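Workshop notebook - Bondside
Mon 2 September - glue tests, second batch
2 min read 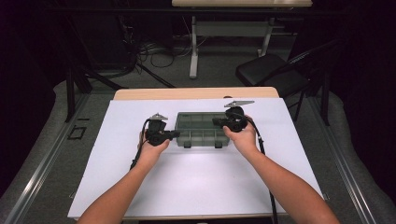 At the board, both hands busy.

Opened the second tin of Brisis today. The first tin was from January and it became thick like honey, so I do not trust the last results from it. I wrote OLD on the lid and put it on the bottom shelf. Please do not use it for the samples.

Made 6 new joints in beech, all with the same overlap, 40 mm. Clamped them overnight last time, but now I want to know if 40 minutes is enough before one can move the piece. The paper from Usia says yes, but it does not say at which temperature, and our back room is cold in the morning.

Weak joint from last week: it opened at 287 N. I looked at the broken face and the glue was shiny on one side only, so I think the wood was not sanded there. My mistake, I believe. I will repeat it with fresh sanding on both faces and wipe off the dust before the glue - not with the wet cloth, this raises the grain.

The Huanca offcuts are still too damp. I leave them on the rack one more week and weigh them again.

To do: order brushes (the narrow ones). Ask if we may keep the heater on at night. Write the batch number on the joints in pencil, the marker goes through the varnish.

Recent entries
Hide glue, first try
Which clamps leave marks
Sanding before or after cutting
Drying rack, new shelves

© Bondside workshop notes | Contact | Back to top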